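Blind baking without the shrinking

If your pastry slides down the tin every time you bake it, take heart! I've made tarts most weekends for years and nearly every problem I had came down to temperature and rest. A few things that have made a big difference in my kitchen:

Keep the butter in the fridge until the second you need it. Cut it into cubes, toss it through the flour, and stop rubbing while you can still see flakes the size of a rolled oat. Those flakes are your layers.

Iced water goes in a spoonful at a time. Humid days in October need less than you'd think, and the recipe can't know what your flour has been up to. 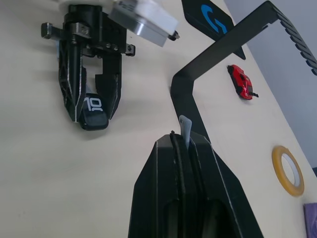

Rest the dough twice - once as a flat disc for at least an hour, then again after it's in the tin. The second rest is the one people skip, and it's the one that stops the sides slumping. I give mine 30 minutes in the freezer if there's room beside the peas.

Don't stretch the pastry into the corners. Lift the edge and let it drop down, then nudge it in with a little ball of scrap dough (so much better than fingernails). Leave a good overhang and trim it after baking with a serrated knife. 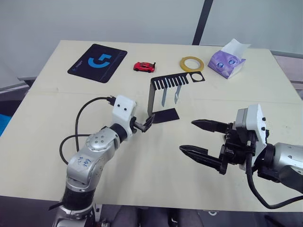 Now, weights. I use old rice, and the same jar has done 39 tarts at last count. Dried chickpeas are fine too. Scrunch the baking paper into a tight ball first, then open it out, and it'll sit right down into the fluted edge. Fill it all the way to the rim! A thin layer in the bottom does nothing for the sides.

Bake at 190°C for 20 minutes, lift out the paper and rice, then give it another 8 to 10 until the base looks sandy and dry. Brush it with beaten egg white while it's hot and pop it back for 2 minutes. That seals it beautifully, and a wet lemon filling won't get through.
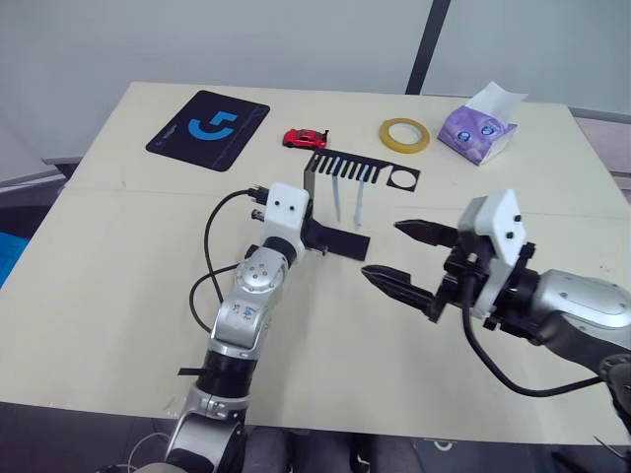 For tin size, a 23 cm loose-bottomed one suits most recipes. Mine is an Amaral, dark metal, and it browns a touch faster than the shiny one it replaced, so I check early. Sit it on a preheated tray for a crisp base.

Leftover scraps get stacked, never balled up, then rolled out with parmesan and cayenne for cheese straws. Baked cases keep for up to 2 days in an airtight container - any longer and I freeze them, still in the tin, wrapped well.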